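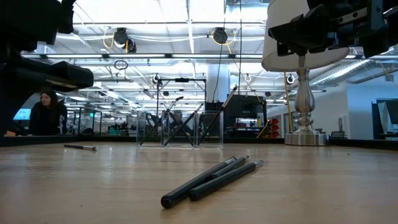 Black markers on a light wooden tabletop.

Flondordale Backcountry > Field Guides > Marking a Beacon Search Area
Last updated: Dec 13, 2018

This page covers how to draw up a search area on a paper map after an avalanche report. It assumes a printed sheet and a reported last-seen point.

1. Find the last-seen point and circle it. If two reports disagree, circle both.

2. Read the elevation. On the Herath sheet, index contours are labeled in feet. The Restier hut is printed at 2,549.

3. Draw the fall line downhill from the circle, crossing each contour at a right angle. Stop where the slope flattens.

4. Mark the edges of the debris — as reported, not as you expect them to be. Use a dashed line where an edge is uncertain.

5. Divide the debris into strips running across the slope. Number them from the bottom up. Keep each strip under 300 feet long and split any that runs over.

6. Shade the slopes above that have not released. Teams stay out of shaded ground until the lead clears it.

7. Write the time in the margin and copy the map before anyone leaves.

Sheets printed before November use the older Nisamov grid. Do not mix the two — grid references will not match.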